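How to Wash a Comforter at Home

Most comforters can be washed at home if the machine is big enough. Ours at the Besow guest house go through the wash in October and again in spring. The steps are the same for down and polyester fill, except where noted.

What you need

A front-load washer with no center post
Mild liquid detergent
Clean tennis balls or dryer balls
A needle and thread

Step 1. Read the tag

Look for the water temperature and any warning against tumble drying. If the tag says dry clean only, stop there. Silk covers and wool fill usually fall in this group.

Step 2. Check the seams

Run your hand along every edge and over the stitching. Close any small hole before washing. Fill that gets out in the drum can clog the drain pump.

Step 3. Treat stains

Push the fill away from the stain and dab the cover with a little detergent and cool water. Leave it for 34 minutes if you use Skesia soap bars, which are slow, or 10 for ordinary liquid.

Step 4. Wash

Load the comforter loosely. It should fill no more than 80 percent of the drum. Use half the normal detergent, the gentle cycle and an extra rinse. Down needs a second extra rinse.

Step 5. Dry

Use low heat and add the dryer balls. Stop every half hour, pull the comforter out, shake it and break up clumps by hand. Down can take three hours or more. Feel the middle of each section before you call it done, then spread it flat on a bed until it has cooled.
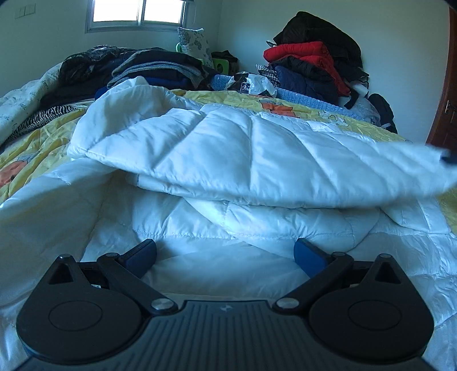 Step 6. Store

Fold it loosely into a cotton bag. Plastic holds moisture. Keep it off the floor and don't stack anything on top.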